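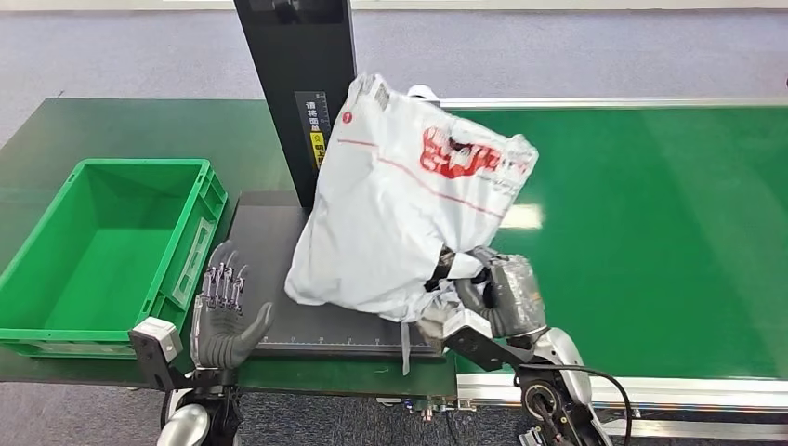

三月里跟着单位的采购去看了一趟塑料袋厂。厂子叫Raler，在城北的工业区，做背心袋、平口袋和快递袋，给附近的超市和餐馆供货。我们单位在市场里管着一排摊位，每年统一订一批袋子，以前一直是看样品下单，这次对方说可以到车间看看，就去了。

约的是星期四早上9点。门口登记，领鞋套和耳塞，手机可以带，但印刷间里不让打电话，说是溶剂的缘故。接待我们的是销售部的人，后来换成车间的一位班长，讲得比销售清楚得多。

先看的是原料库。库房不大，地上垫着木托盘，码的是一袋一袋的聚乙烯颗粒，分高密度和低密度两种。班长抓了两把给我们摸。高密度的做出来的袋子薄、脆、响，一揉沙沙的；低密度的软，有点发黏，适合做厚一些的服装袋。我们平时订的背心袋用的是高密度料。颗粒本身是半透明的，要做白袋子就得加白色母粒，加得少，袋子透光，能隐约看见里面的东西；加得多，遮得住，但成本上去了，袋子也会变脆一些。我以前以为透不透只跟厚薄有关，问了才知道主要看母粒。

再生料单独放在一个隔间里，颜色发灰。厂里说再生料只用来做垃圾袋，不进食品袋的线。隔间门上有锁，领料要签字，登记本就挂在门边，我翻了两页，字迹很乱，但每行都有签名。

吹膜车间在隔壁，一进去就热。机器有两层楼高，颗粒在下面熔化，从一个圆形的模头里挤出来，中间吹气，吹成一个很长的膜泡往上走，到顶上被夹辊压扁，再从另一侧下来收卷。膜泡看着很轻，一直微微晃。班长说最怕穿堂风，所以这间的大门平时都关着，夏天工人比较辛苦。厚度靠调牵引速度和风量来控制，收卷前有人定时剪一小条下来，用测厚仪量几个点，记在表上。我看了其中一张表，同一条上各点的数差得很小，只有一个点被圈了出来，旁边写着“调风环”。

这台吹膜机是旧的，铭牌上写着Sýkora，据说买来的时候就是二手。新的那台在里间，正在换模头，没有开。

印刷间的味道最重，虽然装了抽风。我们的袋子只印一个红色，所以走的是单色柔版。红墨看起来简单，实际上最容易出问题。白底上印红，底膜透光程度一变，红的深浅看着也跟着变；还有就是附着力，膜在印之前要做电晕处理，处理得不够，墨用胶带一粘就下来。班长当场做了胶带测试，贴上去，压实，猛地一撕，胶带上很干净。他说每一卷开头和结尾都要做，中间抽查。我们去年有一批袋子掉色，沾到了摊主的白围裙上，就是这个环节出的事，当时的供货商不是这一家。

问了一下改版的费用。单色版便宜，线条细了不行，太细的字会糊。我们原来的图案里有一行小字地址，他们建议去掉，或者放大一号。采购当场没有答应，说要回去问。

制袋是看得最久的一个地方，因为最快，也最吵。筒膜进来，先热封切断，成一个一个的枕头形，叠齐以后再冲一刀，把上面的口冲掉一块，剩下的两条就是提手。冲下来的边角料是一小块一小块的，直接掉进下面的箱子，回去再造粒。机器每叠够一沓就停一下，由工人拿走装袋。最大的一种规格每箱装1,344只，我问为什么是这么一个数，答复是按一沓多少、一箱多少层算出来的，改不了，要改就得换箱子。我们要的中号是200只一包，这个倒是好记。

背心袋最容易坏的是两个地方，一个是提手根部，一个是底封。提手根部要冲成圆弧，如果刀钝了，冲出来有毛口，一受力就从那里裂开。底封太冷封不住，太热又会把膜烫薄，装一点重东西底就掉了。质检台上有一个架子，把装了沙子的袋子挂上去，上下抖，抖够次数看有没有裂。我们拿了自己带去的旧袋子挂上试，有一只在提手处裂了，另外两只没有事。班长看了看裂的那只，说刀口有毛边，让我们用手指摸，确实能摸到。

还有一个漏水试验，袋子里灌水挂着，看底下滴不滴。卖鱼的摊主最在意这个，平时都是套两只。我问能不能做厚一点，一只就够，他们算了一下，厚到那个程度的一只，比两只普通的贵。这样看来摊主套两只也有道理，只是用得多了些。

中午在厂里食堂吃的饭，10块钱一份，一荤两素，米饭随便添，汤是紫菜汤。食堂的垃圾桶里套的就是他们自己的灰袋子。

下午看了仓库和样品间。样品间的墙上挂满了给各家做过的袋子，药店的、面包店的、卖熟食的，白底红字的最多，绿字其次。有一家叫Otari的超市一口气挂了好几代，能看出膜越做越薄。角上还有可降解的样品，摸起来滑，有一点淀粉味，颜色发黄。厂里对这种料的态度比较保守：价格高，存放时间短，仓库里放久了自己就脆，夏天尤其要注意。他们建议如果要改用可降解袋，就改成按季订货，一次不要订太多。这一点我记下来了，我们的库房在地下室，潮，一放就是大半年，恐怕不合适。

关于收费的事也聊了几句。现在市场里有的摊位收袋子钱，有的不收，顾客意见不一。厂里说他们供的几家超市收费以后，小号袋的量掉了，大号的反而涨了一点，大概是大家觉得既然花钱就拿个大的。我们市场还没有定，摊主自己也分成两派，卖菜的愿意收，卖鱼卖肉的不愿意。

另外顺路去看了同一个工业区里的Zovix，做无纺布袋的，原本不在计划里，只待了半个钟头。那边主要是超声波焊接，几乎没有味道，车间也安静。无纺布袋结实，可是湿东西放进去会渗，清洗也麻烦，适合做赠品，不适合卖鱼。他们的起订量对我们来说也太大。

回来以后整理了几条，给单位做参考：

中号背心袋继续用高密度料，白色母粒可以比去年多加一点，要求写进合同。
图案去掉小字地址，只保留红色标志。
每批到货自己做一次胶带测试，方法很简单，一卷透明胶带就行。
提手根部用手摸，有毛口的整包退。
卖鱼的摊位单独统计用量，再决定要不要订厚袋。
可降解袋先订一小批，放在一楼，不进地下室。

样品带回来一大包，放在办公室门后的柜子里，各摊位可以来领几只试用，装什么、坏在哪里，写在柜门上夹的那张纸上就可以。报价单还没有收到，对方说下周发过来。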